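### 4.2 Milestone Matches and the Length of an Innings

Any study of club cricket runs sooner or later into the milestone. A player reaches a round number of appearances, somebody buys a cake, and the player is out for not very much. The belief that these two things are connected is held with great firmness in every pavilion we visited. We set out to test it with the scorebooks of the Hemmin league, which are complete, legible in most seasons, and kept in a cupboard that also holds the spare bails.

The league gave us 256 innings that could be tied to a milestone match, meaning a batter's fiftieth, hundredth or two-hundredth appearance for the same club. Each of these was set against the same batter's innings in the four matches before and the four matches after. We left out players who changed clubs in the middle of a season. There were few of them, and the feelings involved were still strong enough that two scorers disagreed about whose total the runs should count toward.

Scores were adjusted for the ground. Briltberg's pitch is slow and slopes toward the road, and a thirty there is worth a good deal more than a thirty at Brelener, where the boundary on one side is so short that fielders have been known to lean on it. Without the adjustment, any batter lucky enough to celebrate at Brelener looks like a man inspired.

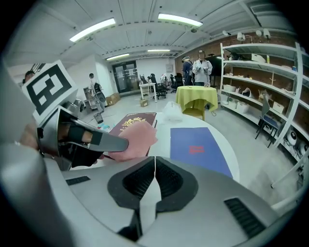
The adjusted scores show no milestone effect that we would care to defend in public. Batters did slightly worse in the milestone match than in the matches on either side, but the gap sits well inside the ordinary wobble of amateur batting, which is large. A player in this league who scores a half-century one week is quite likely to be bowled by a straight ball the next, cake or no cake. Splitting the sample by milestone did not help. The fiftieth appearance looked a little unlucky, the hundredth looked a little lucky, and the two-hundredth group was too small to look like anything.

What did change was the batting order. In 63 of the 256 matches the batter went in higher than usual, generally as a courtesy from the captain. This matters more than it sounds. A number seven sent out to open faces a new ball and fresh bowlers, and he does so in front of relatives. When we removed the promoted batters, the small dip in scores shrank to almost nothing. We take this as fair evidence that the "curse", as it is known at Briltberg, is mostly the work of kind captains.

We had expected the reverse problem with bowlers – that a captain would keep a milestone bowler on for too long out of politeness – and found some sign of it, though the overs columns are less reliable than the batting ones. Several books for the Wednesday evening competition record more overs than could have been bowled before dark. We have left bowling for a later paper and for someone with more patience.

Two limits should be stated. First, appearance counts come from the clubs, and clubs count differently. Brelener includes matches abandoned after the toss, while Briltberg requires at least one ball to be bowled, a rule adopted after what its minutes call "the wet season". Second, the Prernura scoring software, used by the league in its more recent seasons, resets a player's count if the name is entered with a different initial. We corrected the cases we could find. One batter appears to have played his hundredth match twice, and made a duck in both.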